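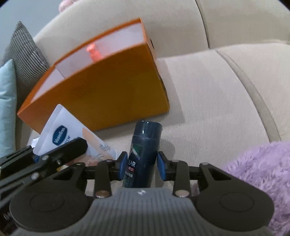

Arrumação de um sofá com pinça manual: frasco azul-escuro entre as pontas azuis, tubo de loção Vaseline e caixa cor de laranja.

Procuram-se participantes – as máquinas já sabem arrumar uma casa?

O projeto Riststead estuda uma pergunta simples: uma máquina consegue hoje fazer as pequenas tarefas da casa, como recolher objetos do sofá, dobrar uma manta ou pôr a loja em ordem antes de abrir? A nossa resposta, por enquanto, é "algumas, e devagar". Os frascos rígidos são mais fáceis. Os tubos moles e os tecidos ainda causam muitas falhas.

Para a fase de abril de 2025 procuramos 60 pessoas que aceitem fazer tarefas domésticas com uma pinça segurada na mão. Os movimentos gravados servem depois para ensinar o robô.

O que pedimos:
Ter 18 anos ou mais.
Poder segurar a ferramenta durante sessões de 2 horas, com pausas.
Ter em casa uma sala ou cozinha onde se possa trabalhar.
Não é necessária experiência técnica. Pessoas que trabalham em limpeza ou em reposição de loja são muito bem-vindas.

O que oferecemos:
Uma compensação de 200 euros no fim da participação, formação inicial e seguro durante as sessões.

As gravações podem mostrar objetos pessoais. Cada participante escolhe o que fica à vista e pode pedir que uma gravação seja apagada.

Para se inscrever, escreva a Mayuree Rojanasak ou a Samran Paisan, pelo formulário de contacto do Riststead, com a referência 238. Indique por favor a sua localidade e os horários que prefere. Respondemos a todas as mensagens, também quando a resposta é negativa.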